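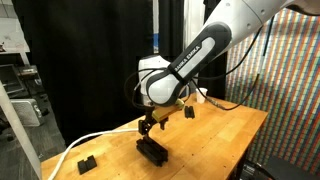
**How do I look after a table top made of joined wooden strips?**

Wipe it with a damp cloth, dry it straight away, and oil it when it starts to look pale. Most of the trouble comes from water left sitting along the joins.

## Everyday cleaning

Use warm water with a few drops of dish soap. Wring the cloth until it stops dripping. Wipe along the strips, then go over the top again with a dry tea towel. Skip the spray cleaners with bleach or ammonia, which leave grey patches on bare or oiled timber.

Crumbs and filings collect in the joins over time. A soft nail brush gets them out. A knife will too, but it takes some of the wood with it.

## Cup rings

White rings are moisture in the finish. Lay a clean cotton cloth over the mark and press with a dry iron on low for a few seconds, lift, check, and repeat. Stop as soon as the ring fades.

Dark rings have gone into the timber and need sanding. Start with 120 grit, finish with 240, and always go with the grain. Feather the sanding out past the mark or you'll have a dip you can feel with your hand.

## Scuffs from hard parts

If the table doubles as a workbench, black plastic and rubber will leave marks on a light surface. A pencil eraser shifts most of them. For the rest, put a dab of baking soda paste on a fingertip, rub gently, and wipe clean.

Slide a mat under anything heavy with square corners. An offcut of cork or an old place mat does the job. Lift blocks and brackets when you move them. Dragging is what scores the surface.

## Oiling

I use Pudwood oil, the 445 mL tin, and it does our table three times over. Any food-safe oil will work if you also eat there.

1. Clear the table and let it dry overnight.
2. Sand lightly with 240 grit and vacuum the dust.
3. Wipe on a thin coat with a lint-free cloth.
4. Leave it 20 minutes, then buff off whatever hasn't soaked in.
5. Put on a second coat the next day.

Spread the used cloths flat outside to dry before they go in the bin. Oily rags left in a heap can heat up and catch fire.

Gonzalo Arroyo wrote in to say he does his every May, before the heaters go on for winter. Ours gets done when water stops beading, whatever the month.

## Gaps between strips

A hairline gap in dry weather usually closes up again once the air gets damper. Leave it for a season before you reach for filler. If it's still there, mix fine sanding dust with wood glue, press it in with a putty knife, and sand it flush the next day.

*Page updated 17/09/2024*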